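Slide 6 – Where the binders live

Milagros Quispe, records talk, Gimstead office. Keep this part to four minutes.

Start with the Valderrama contracts. Paper originals stay in ring binders until the retention period ends. Scans do not replace them.

Blue is for contracts still in force. Spine label faces out, also when a binder is stored flat. Mention the finger hole: pull there, never by the cover. 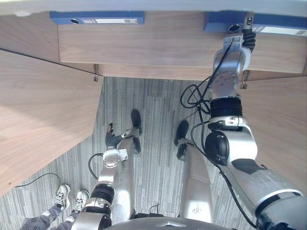
Slide 7 – Storing flat or upright

Flat is fine on a low cabinet – the rings carry less weight and the sheets do not sag. Limit is some 30 mm of paper per binder if it lies flat for long periods. Upright needs a full shelf or a bookend.

Labels: printed, one line for the client, one for the year. Minimum 20 point. Smaller text cannot be read from standing height.

Ask who still has Arer files at their desk. Return date is end of January.

Pause for questions, then Gulness.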